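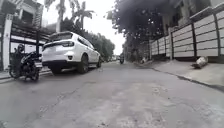
Section 4: Setting up your parking permit account

Okay, so you've moved onto a permit street in Jedport and you need to get your car on the system before the grace period runs out. I've done this for three different cars now and I still keep my own notes, which is basically what you're reading. Set aside 20 minutes if your paperwork is handy, and a fair bit longer if it's in a moving box like mine was!

Before you start, grab these:
- your registration card
- a lease, deed or utility bill with the street address on it
- the Ziltton app, installed and updated (the old version from before October won't let you upload anything)

1. Open Ziltton and tap Residents, then New permit. Don't tap Visitor. They look nearly the same and I picked the wrong one the first time.

2. Type in your address and wait for the drop-down list. Pick your address from the list even if you've already typed the whole thing, or the Next button stays gray.

3. Choose your zone. Most streets fill this in for you. Batista Street is split between two zones, so if you live there, check the sign closest to your door. House numbers up to 98 are in Zone A and 108 and up are in Zone B (there's nothing in between, just the school fence).

4. Enter your plate number with no spaces or dashes. Read it back to yourself slowly. I once swapped an O for a zero and spent a week emailing back and forth to get it fixed.

5. Upload your two documents. Photos are fine, but all four corners of the page need to show.

6. Pay and save the confirmation. I take a screenshot too – the email took two days to reach me last time.

Note: The permit is tied to your plate, so you don't get a sticker. If you'd like something for the dash anyway, the Isier print shop will laminate your confirmation page while you wait.

Caution: A pending permit doesn't count as a permit. Until the status line says Active, use the day pass under Extras or park outside the zone.

Caution: Street cleaning rules still apply to permit holders. Turn on the reminders under Alerts and set them for the night before. The morning ones come too late if you sleep like I do.

If you change cars later on, skip ahead to Section 5. You can swap the plate without paying again, but only from the Edit screen.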